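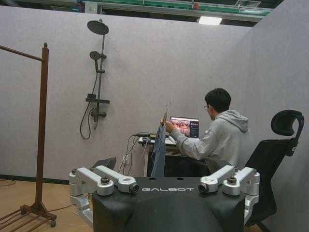

Family Stories and Oral History
Notes for unit 2, Araba Boateng

Welcome back, everyone! Last time we talked about how a grandparent's story changes a little each time it gets told, and I promised we would get to the interviewing itself, so let's do that now.

Start with a place or a meal, something small. If you ask "What was the war like?" you will most likely get a shrug, but ask who cooked on feast days and you may be there all afternoon (bring water, and spare batteries!). Let the silences go on longer than feels polite.

Please read the Kirsten Kirkegaard chapter on siblings before you start. She interviewed two sisters from Lelis separately, and their accounts of the same November move hardly match. She prints both, and I love her for it.

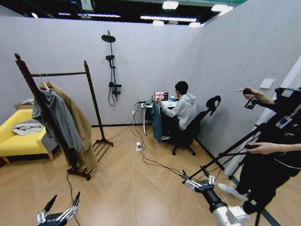 At the desk, with the laptop open.

For your own project, record one relative or family friend and write around 2000 words. Quote them in their own words, grammar and all. Add a paragraph of 100 words on what you left out and why. Drafts go in the Royer folder, and do come and see me if you get stuck.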